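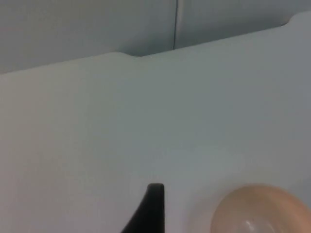
A matt, pale surface with a soft patch of reflected light.

Home | Materials | Colour | Light | Index

Matt finish

A matt finish is a surface that scatters light in many directions instead of sending it back in one. It is found on paint, paper, pottery, glass and cloth, and it is one of the great quiet pleasures of everyday materials. A glossy surface acts a little like a mirror. A matt one spreads a lamp or window into a gentle glow with no clear outline, and small changes of shade become a delight to follow.

How it works

The secret is roughness, often far too fine to feel. Light striking a tiny slope leaves at one angle, and light striking the slope beside it leaves at another. Even very dull surfaces shine when looked at from low down, almost along the surface – try it with a sheet of writing paper held up towards a window!

Makers describe the effect with a gloss number, where a low figure means a duller surface. The paint firm Leclerc sells 8 grades of white, the dullest with a gloss number of 2. Its colour card runs to 352 shades, and the same shade can look like a different colour altogether in matt and in gloss.
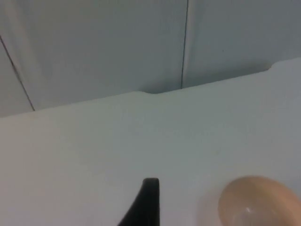
Pale wall panels divided by thin dark seams, behind a light, flat surface.

Matt white indoors

White is where the finish really comes alive. A matt white wall picks up colour from the sky, the floor and anything nearby, so it may seem creamy at one end and bluish at the other. The town library at Gallau is a wonderful place to see this. Its reading room has 50 white wall panels, all painted from the same batch, and on a bright morning in March hardly any two look alike.

Care

Matt surfaces hide small dents well but can be marked by rubbing, which smooths the fine texture and leaves a shiny spot. A soft damp cloth and a light hand are best. Pottery with a matt glaze, such as the lovely grey Rutau ware, may also show pale scratches from metal cutlery.

Related articles
Gloss
Eggshell paint
Limewash
Rutau ware

We use cookies to remember your settings. Accept | Manage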